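How to Move a Hand-Packing Bench to a Two-Arm Robot Station Without Losing Your Packers

Last updated: September 10, 2020

Filed under: Shop Floor Guides > Packing and Kitting

This guide is for supervisors and lead hands at small packing operations. It covers what to do before, during and after you put a two-arm station on a bench where people have been packing mixed household orders by hand. It doesn't cover wiring, safety certification or programming. Your integrator handles those, and you should have their paperwork in hand before you start at step 1.

The steps come from the changeover at Fillano, where we pack grocery and kitchen bundles for mail-order customers. We ran four hand benches. One of them is now a two-arm station, and the other three still run by hand. The station was installed by Steltura, and the order software is Trolutum, which we already had.

Before you start

You will need:

- A written list of every item that crosses the bench, with the packaging it comes in
- One month of order records
- A bench you can take out of service for two weeks
- At least two packers who want to learn the station
- A person with authority to change the shift schedule

If you don't have the last one, stop and get it. Most of what went wrong for us went wrong in the schedule.

Step 1. Tell the crew first

Tell the packers before any equipment shows up. Tell them which bench, what dates, and what happens to the hours on that bench. If you don't know about the hours yet, say so and give a date when you will.

We told the crew after the floor had been marked with tape. People had already guessed, and the guesses were worse than the plan. Saoirse Ní Bhriain, who had the lead job on that bench, found out from the tape. She stayed on and now runs the station, but she has told me more than once that it was a bad week.

Put the plan on one page. Post it at the time clock. Leave room at the bottom for questions and write the answers on the same sheet.

Step 2. Sort your items by how they behave

Go through the item list with a packer and put each item in one of three groups.

Group A is anything with flat, stiff sides or a firm round body. Boxes and jars go here.

Group B is anything soft, loose or likely to roll. Snack packets, wrapped tissues and paper towels go here.

Group C is anything thin, flexible or oddly shaped. Sheets of paper, chopsticks and spoons go here.

Our list had 552 items on it. We started the station with 70, all from group A. We added B and C a few at a time. Do it in that order. A packer can pick up a packing slip, a jar and a spoon without thinking about it. For the arms, each of those is a separate job that has to be set up and checked.

Let the packer make the call on each item. Saoirse moved a good many things from A to B because she knew the boxes came in crushed from the supplier.

Step 3. Lay out the bench

Clear the bench down to the bare top. Then put back only what one order type needs. Our hand benches had bins on both sides, a slip printer, tape, a mug or two and somebody's radio. The station has none of that.

Give each arm its own side, and agree on a zone in the middle where both can reach. Mark which items go where on a paper drawing before you place anything. Keep the drawing at the station. It will change, so date each version.

Stock goes in a rack or tray that one person can lift out and swap. We use a wire rack. Keep the cables off the work surface wherever you can, and ask the installer to cover any that run across the floor where people walk.

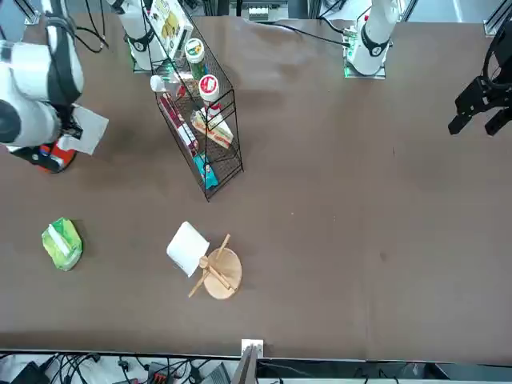
Mixed orders are where the packer's job changes the most. At a hand bench the work is reaching, folding and taping. At the station the work is setting the table, watching, and deciding what to do when a pick goes badly. Take a bundle like this one: the boxes, jars and snack packet are together in the wire rack, the paper towels are on their side near the middle, and the chopstick and wooden spoon lie across a round board. A packer laid out that kind of table by eye for years. At the station, the same person has to know that paper towels on their side may need a different grip from a jar standing up, and that a sheet of paper held at one end by a gripper will stick out and can catch on whatever is next to it. That is skilled work. Write it into the job description and pay for it.

Step 4. Set up the watch position

One person watches one station. Don't ask that person to also pack at the next bench. We tried it for two shifts. Stops went unnoticed and the packer at the next bench lost her place every time she turned around.

The watch position needs:

- A stool and a mat, so the person can sit or stand
- A clear view of the whole table top
- A stop button within reach from both positions
- A clipboard for the stop log
- A tote for items pulled out of an order

Watching is tiring in a different way from packing. Hands and shoulders get a rest. Eyes and attention don't. We rotate every hour, and the person coming off goes to a hand bench. The crew asked for thirty minutes at first, then settled on the hour after they had tried both.

Step 5. Run slow, and log every stop

For the first 300 orders, run at the slowest speed your installer offers. Log every stop on paper. The log needs four columns: time, item, what happened, who cleared it. Don't add more columns. People won't fill them in.

Read the log with the crew at the end of each shift. Look for the same item showing up again. When it does, choose one of these:

1. Move the item to a different spot on the bench
2. Change how it is placed (standing, lying down, turned)
3. Ask the installer for a new grip setting
4. Pull the item and send it to a hand bench

Number 4 is fine. Thin paper inserts gave us the most trouble, and for several weeks we had a person add them at the end of the line. There was some pressure from the office to get them onto the station. I held off until the log showed the rest was steady.

Never use the stop log to grade a person. If one name shows up a lot in the last column, it usually means that person was on shift when the hard items ran. The first time a log is used against somebody, the entries will dry up and you will lose your best source of information.

Step 6. Set the new schedule

This is the step to take slowly. When one bench goes to a station, you don't need the same number of people in the same places. You need fewer hands at that bench, somebody to keep racks filled, and somebody to clear pulled items.

At Fillano the three packers from that bench went to these jobs:

- One to the station, on rotation with the other two
- One to rack filling, which did not exist before
- One to a hand bench that had been short since spring

No one was let go, and I will say plainly that this was because we were short already. If you are fully staffed, you have a harder conversation ahead of you, and you should have it at step 1 and not here.

Overtime dropped. Management was happy about that and some of the crew were not. Two people had been counting on those hours. Check who relies on overtime before you change anything, and ask whether a higher base rate for station work can make up part of it. We got a raise for station-trained packers, but it came a month after the training. It should have come with it.

Step 7. Train more people than you need

Train at least twice as many people as it takes to cover the station. If only one or two know it, they can't take vacation.

Our training runs in this order:

1. One shift watching with a trained packer
2. One shift setting the table and filling racks
3. One shift clearing stops with a trained packer standing by
4. 100 orders as the lead person, with help on the floor

Have packers train packers. The installer's course was good on the controls and thin on groceries. Abbasi, the outfit that supplies our temp workers, asked to send people straight to step 3 to save time. We said no and kept the order as it is.

Step 8. Keep the hand benches in good shape

Once a station is in, the hand benches tend to get what's left over -- the hard orders, the odd sizes, the old tape guns. Watch for this. The work at our hand benches got harder after the change because the easy boxes and jars went to the station. The orders-per-hour target stayed where it was, and people fell behind through no fault of their own.

Reset the hand bench target as soon as the station is taking regular orders. Use new records, not last year's. Replace worn tools at the same time.

Step 9. Review it with the crew

Hold a review once the station has run a full month without changes. Ours is set for October. Bring the stop log, the schedule and the question sheet from step 1. Ask each person what they would change about their own job, and write it down with their name on it if they agree.

Things to have an answer for:

- Are more benches going to change, and when?
- Who decides which items go to the station?
- Can a person choose to stay on hand packing?
- What does the station rate apply to, and does it count toward overtime?

If the answer to the third one is no, people should hear it at the review and have time to think it over.

Questions about this guide: use the contact form or leave a note with the shop floor office. Copyright 2020. All rights reserved. Back to top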